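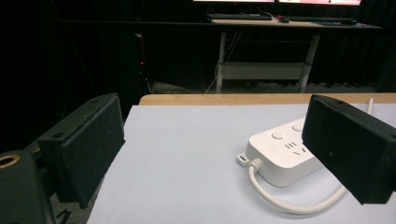

Slide 1. Power strip on a covered table.

Speaker notes: Standby load in small offices
Dorottya Somogyi
Slot: 35 minutes including questions. Slides 1 to 14.

Slide 1 (title)
Leave up while people sit down. Name, topic, one sentence on scope: electricity drawn by office equipment outside working hours. Heating and lighting are excluded. Server rooms are excluded too, and somebody will ask, so say it early.

Slide 2. Terms
Define three things and keep to them for the rest of the talk. Off mode: the device is connected, performs no function, and can be started only by its own switch. Standby: the device waits for a signal, such as a remote control or a timer. Network standby: the device keeps a data connection open and can be woken through it.
People use "standby" for all three. The distinction matters on slide 8, where the savings differ by mode.

Slide 3. Why the small loads are missed
A monthly bill gives one total. Even half-hourly data from the utility meter shows a base load without saying what is in it. A refrigerator, a router and a fire panel all sit in the same flat line with the printers. Point at the overnight section of the curve and stay there for a moment. The question for the talk is how much of that line can be removed without anyone changing how they work during the day.

Slide 4. The two sites
Gerlach: second-floor office, 21 desks, one kitchen, one shared print area. Undico: ground floor, 19 desks, two meeting rooms, no kitchen of its own. Both lease their space. Neither controls the building ventilation, and it is metered separately at both addresses.
Do not present these as a sample. They are two case studies. The results describe these two offices in the period measured.

Slide 5. Metering method
Plug-in meters at the desk level, clamp meters on the outgoing circuits at the panel. Logging interval one minute. The clamp readings were taken by a licensed electrician, and the panel covers were opened only by him. Repeat this point if anyone in the room seems ready to try it at home.
Plug-in meters are weak at very low loads. Below one watt, many of the cheap ones read zero. We used the Rumeo logger for the low end and checked it against a bench instrument before and after the campaign. Drift was within the stated tolerance.

Slide 6. Power factor (skip if behind schedule)
Small switch-mode supplies draw current in short pulses. Multiplying measured volts by measured amps gives apparent power, and for these devices apparent power can be well above real power. Any estimate made with a clamp alone will overstate the load. Use a meter that measures real power directly. The bill at both sites is for real energy, in kilowatt-hours.

Slide 7. What stays on overnight
Go through the chart from left to right. Network equipment is the largest block at both sites. Next come docking stations, then displays in sleep mode, then printers. Phone chargers with nothing attached are at the far right and are hardly visible on this scale. They get most of the attention in office posters, so it is worth stopping on them briefly.
Docking stations were higher than we expected. Several models kept their USB ports powered after the laptop was removed. The setting is in the firmware and was enabled on delivery.

Slide 8. Three interventions
First, settings. Sleep timers shortened on displays and printers, USB power disabled on docks. Cost: staff time only.
Second, switched outlets. A power strip with a switch for each desk, network gear and phones excluded.
Third, timed circuits. A Tistico relay in the panel cuts the desk circuits at 9 p.m. and restores them at 6 a.m. Anyone working late can press an override in the hallway for two more hours.

Slide 9. Results
Overnight base load fell by 35 percent at Gerlach with all three in place. At Undico the reduction was nearly 21 percent, with settings and switched outlets only. The landlord there did not approve work in the panel.
The sites differ in equipment and in which measures were installed, so the two percentages should not be compared as if they were the same test.

Slide 10. Persistence
Settings held, apart from docks that were replaced under warranty and arrived with the default firmware. Manual switches did worse. Use was high in the first month and had dropped by November. Timed circuits held throughout.
If asked why manual switching dropped: we did not survey the staff. Strips mounted under the desk were switched less often than strips placed on top, but desk position was not controlled for.

Slide 11. Side effects
Overnight software updates failed on machines left on the timed circuit. Fixed by moving the update window to midday. One label printer lost its stored settings at every power cut and was returned to an unswitched outlet. No hardware failures were recorded.

Slide 12. Safety
Do not plug one strip into another. Check the rated load before adding heaters or kettles, and better still, keep those off strips entirely. Leave strips uncovered so heat can escape. Emergency lighting, alarms and medical refrigerators must never be placed on a timed circuit.

Slide 13. Suggested order of work
Measure one full week. Change settings. Measure again. Decide on hardware only after the second reading – in a small office the settings may already take most of what is available.

Slide 14. Contact and data
Logging templates and the anonymized one-minute data are on the handout link. Take questions from the back first. If the projector is needed by the next speaker, continue in the hallway.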